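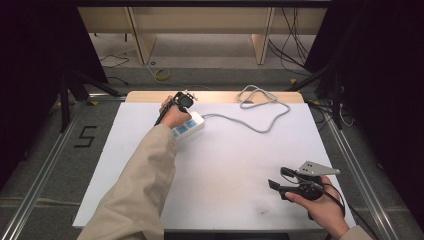

Palamarchuk Centre opens household cable tasks to hand-held recording

The Palamarchuk Centre for Applied Automation has begun the second stage of its demonstration program, in which people carry out ordinary household jobs with hand-held grippers so that a learning system can be trained on the recordings. The new stage covers power strips, cables and other items with a flexible part attached. It follows a first stage that dealt only with rigid objects such as cups, boxes and jar lids.

The program is run jointly with Rindetti, the engineering firm that supplies the grippers, and is expected to continue until December. Recordings from the first stage have been checked and catalogued, and 2,267 of them have been accepted for training.

Lukian Symonenko, who leads the program at the Centre, said cables had been left out of the first stage on purpose.

"A cup keeps its shape when you pick it up. A power strip has a cord on the end of it, and the cord goes where it likes," Mr Symonenko said. "We wanted our recording methods to be settled before we asked people to deal with that."

How the recordings are made

Each operator works at a table with a gripper in each hand. The jaws are closed by a trigger, and the operator is asked to do everything through the jaws, without touching the object with the fingers. A camera on the gripper records the approach and the grasp at close range. A second view is taken from the operator's head, so that both hands and the whole work surface can be followed together.

Operators are given a task in one sentence and are left to decide how to do it. For the power strip, the tasks include turning the strip to face the other way, moving it to a marked side of the table, and holding it steady with one gripper while the other draws the cable clear. A white strip with light blue sockets and switches was chosen as the first object in the series.

Sessions last 50 minutes, with a break at the halfway point. The Centre has trained 44 operators so far. They include students, retired tradespeople and staff from other departments. No background in robotics is required, and the Centre has said it prefers a mix of habits — left-handed and right-handed, quick and careful — over a single approved way of working.

Taras Vasylenko, who supervises the recording room, said new operators usually needed time to adjust to the loss of touch.

"People are surprised by how much they rely on their fingertips. With the gripper you have to look, line up the jaws and commit," Mr Vasylenko said. "We ask them to open the jaws fully before they come in, and to leave a clear gap until they are sure of the angle. A recording with a slow approach is still a good recording." 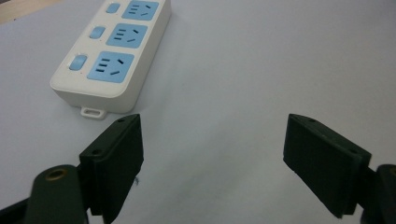
What is kept and what is set aside

Every recording is reviewed by a member of the Centre's staff before it is accepted. Reviewers look for a clear start, a finished task and an unbroken view from each camera. Recordings in which an object is dropped and picked up again are kept and labelled separately. Mr Symonenko said these were of value to the training team, as a machine working in a home would also need to recover from a poor grasp.

Recordings are set aside if the operator's hand touches the object, if the task is left incomplete, or if the views cannot be matched in time. Operators are told the outcome at the end of each session and may ask for any of their recordings to be withdrawn.

Strips and cords used in the program are not connected to power at any stage. Tasks that involve pushing a plug into a socket are planned for later in the program and will be carried out under the same rule.

Next steps

The accepted recordings will be used to train a control system known as Werard, which the Centre has been developing for two-armed machines. The system is to be tested on three kinds of task: moving a strip, clearing a cable from a work surface, and coiling a cable for storage. Tests will include strips of shapes and colours that do not appear in the training recordings.

The Centre does not expect early results to match the first stage. Mr Symonenko said flexible objects remained difficult for learning systems, and that the size of the collection needed was not yet known.

"We have set a schedule for the recording work, and we will keep to it. We have not set one for the machine," he said.

A written account of the recording method, including the task sheets and the labelling guide, will be made available to other research groups through the Centre's library. A shorter version for schools is being prepared with Rindetti.

Taking part

The Centre is seeking more operators for the afternoon sessions, which begin at 1:30 pm in the Drarka Building. Applicants must be 18 or over and able to stand or sit at a table for the length of a session. Training is provided on the first visit and is paid at the same rate as recording work. Long sleeves are permitted, but rings and bracelets should be removed before the grippers are fitted.

Applications may be left at the front desk of the Drarka Building or sent to the program office. Groups wishing to visit the recording room should write to Mr Vasylenko, as places are limited while sessions are under way.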